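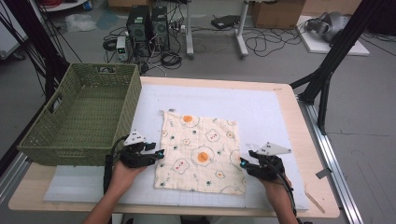 CONVOCATORIAS ABIERTAS · PARTICIPANTES

Buscamos manos pacientes para enseñar a doblar, guardar y recoger

En Vormont llevamos ya una buena temporada empeñados en algo que suena muy modesto y que nos tiene ocupadísimos: que un robot aprenda las pequeñas tareas de una casa mirando cómo las hace una persona. Doblar un paño, meterlo en una cesta, sacarlo otra vez, alisar una esquina rebelde (¡siempre hay una esquina rebelde!). Para eso necesitamos gente, y nos gustaría mucho que fuera gente variada, con maneras distintas de hacer las cosas, porque cada cual dobla como le enseñaron en su casa y esa variedad nos viene de maravilla.

El proyecto se llama Mengal y lo que ofrecemos es una colaboración remunerada, a tiempo parcial, desde enero. Abrimos 14 plazas. No hace falta saber nada de robótica, ni de programación, ni haber estudiado una carrera concreta; sí hace falta tener calma, buen pulso y ganas de repetir el mismo gesto muchas veces sin perder el cariño por hacerlo bien.

En qué consiste el trabajo

Quien participa se coloca delante de una mesa con una pinza en cada mano y hace la tarea con ellas, como si fueran sus propios dedos. El sistema registra el movimiento de las dos pinzas, cuándo se abren y cuándo se cierran, y lo que se ve desde la cabeza y desde las propias herramientas. De ahí salen las demostraciones con las que después entrenamos al robot. Al principio resulta un poco raro, no vamos a engañar a nadie: una tela que con los dedos se coge sin pensar obliga, con la pinza, a decidir por dónde se entra y cuánta tela se pellizca. A la segunda o tercera sesión la mayoría de la gente deja de pensar en ello y empieza incluso a tener preferencias (hay quien entra siempre por la esquina y quien defiende a muerte el borde largo).

Las tareas de esta campaña son todas con textiles pequeños: paños, toallas, servilletas. Unas veces se parte de la tela extendida y hay que recogerla; otras se trabaja con la cesta, metiendo la prenda, sacándola o recolocándola. Cada demostración es breve. Entre una y otra se prepara de nuevo la mesa, y ese ratito también forma parte del trabajo y también se paga, naturalmente.

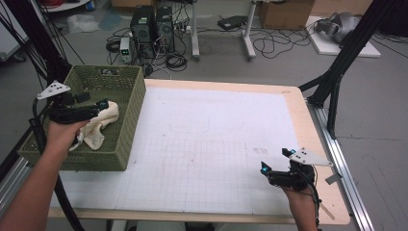

Cesta y toalla, una de las tareas de esta campaña.

Las sesiones duran 90 minutos, con una pausa a mitad que pedimos que se respete de verdad. Las pinzas pesan poco, pero las muñecas se cansan antes que la cabeza y preferimos una sesión más corta a una persona dolorida. Hay turnos a las nueve de la mañana y a las cuatro de la tarde, y cada participante se compromete a un mínimo de siete sesiones. Si luego apetece seguir, estaremos encantados de hablarlo.

También habrá una parte de control remoto, voluntaria, para quienes terminen ese primer bloque y sientan curiosidad. Ahí ya se maneja un brazo a distancia desde un puesto de mando que llamamos Tovach, y la sensación cambia bastante: hay que acostumbrarse a que el brazo no llega a todos los sitios a los que llegaría el nuestro y a moverse con más anticipación. Se ofrece formación aparte y la tarifa por sesión es algo mayor.

A quién buscamos

Personas mayores de edad, diestras o zurdas (las zurdas nos hacen especial ilusión, que en la campaña anterior tuvimos muy pocas), con movilidad cómoda en hombros, codos y muñecas, y que puedan trabajar de pie o en taburete alto. Hay que entenderse bien en español o en inglés. Valoramos mucho la experiencia en oficios de mano fina: costura, lavandería, hostelería, taller, cuidados, música. Si alguien ha pasado media vida doblando sábanas en un hotel, por favor, que nos escriba, que tiene muchísimo que enseñarnos.

Les pedimos además una cosa que parece pequeña y que para nosotros vale oro: que avisen cuando una demostración sale mal. Si la tela se escapa, si se engancha, si una pinza cierra donde no debía, se dice en voz alta, se marca y se sigue. Eso no descuenta nada de la paga ni deja en mal lugar a nadie. La campaña anterior se cerró con 2782 demostraciones, y las marcadas con franqueza nos ahorraron semanas de revisión. 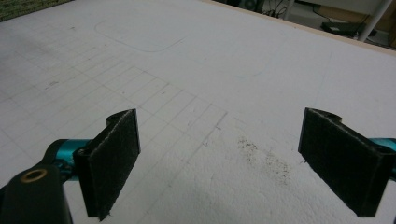 Hina Khattak, al terminar su primer bloque, nos escribió que lo más difícil había sido ir despacio: «Yo doblo deprisa, como mi madre, y con las pinzas eso no vale. Me costó tres sesiones dejar de dar tirones. Ahora cierro, espero un segundo y levanto, y la tela viene sola casi siempre. Lo que pediría es más tiempo de práctica antes de empezar a grabar».

Le hemos hecho caso. En esta convocatoria la primera sesión es íntegramente de práctica, se paga igual que las demás y nada de lo que se haga en ella entra en el conjunto de datos — se puede probar, equivocarse y preguntar todo lo que haga falta.

Qué ofrecemos

Pago por sesión, con contrato y a mes vencido. Ayuda para el transporte público. Acompañamiento durante las sesiones por parte del equipo de Sohail Malik, que coordina las demostraciones y tiene una paciencia infinita con las dudas. Café, té y fruta en la sala de descanso.

En cuanto a las imágenes, las grabaciones recogen la mesa, lo que la rodea y las manos, y pueden incluir los antebrazos. Antes de empezar se firma un consentimiento que explica con detalle para qué se usan y cómo retirarse si se cambia de opinión. Pedimos venir sin anillos ni pulseras, y con mangas que se puedan remangar.

Cómo apuntarse

Basta con rellenar el formulario de la página de Mengal y contarnos en unas líneas a qué se dedica o se ha dedicado usted, qué turno le viene bien y si tiene alguna molestia en las manos que debamos tener en cuenta. No hace falta currículum, aunque si quiere adjuntarlo lo leeremos con gusto. Contestamos a todo el mundo, también cuando la respuesta es que no, y a quienes se queden fuera les preguntaremos si desean entrar en la lista para la siguiente campaña.

Las sesiones se hacen en nuestro local de Vundaton, planta baja, con acceso sin escalones. Quien prefiera ver el sitio antes de decidirse puede indicarlo en el formulario y le proponemos una hora de visita.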